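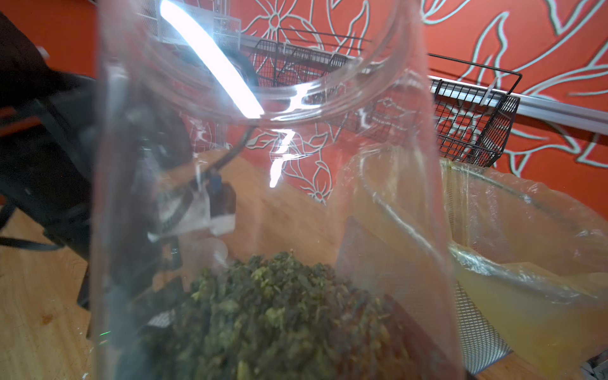

Štefánia Kováčik has bought tea for the Plonico warehouse in Cheetham for long enough to distrust the word "fresh". "It has no fixed meaning on a label," she says. "Give me the month of picking and the moisture figure and I can work with that."

Her current subject is moisture. Dried green leaf is normally packed at a low water content and will take up more from the air whenever it is allowed to. At Wultedside, where Plonico keeps its bulk stock, 1,327 cartons were checked between March and the end of summer. Of these, 207 were above the limit Kováčik sets for long storage.

"Most of those had been opened for sampling and taped shut again," she says. "The tape holds the flap down. It does not seal the liner."

The high cartons were not thrown away. They were moved to the front of the queue and sold first, at a lower grade. Kováčik does not re-dry leaf. In her view a second heating flattens the smell and leaves a toasted note that buyers notice.

Kylie Tawhiri runs the tasting room and takes a different line on some of this. She would accept a gentle re-dry for leaf going into blends. "With mint or lemon in it, I can't pick it out blind, and I have tried," she says. The two have agreed to leave single-origin lots alone.

On storage at home they do agree. Light and warmth do the damage, and a cupboard over the cooker supplies the warmth. Tawhiri keeps hers in a tin with an inner lid, filled close to the top. "Half a tin of air is half a tin of damp," she says. She also advises against the fridge unless the packet is unopened.

Kováčik's next job is the Tislow account, an order of 621 cartons in 3 deliveries. Each carton will carry a sampling port so that the liner stays closed. She expects the ports to add a little to the packing cost and has not yet settled who pays for them.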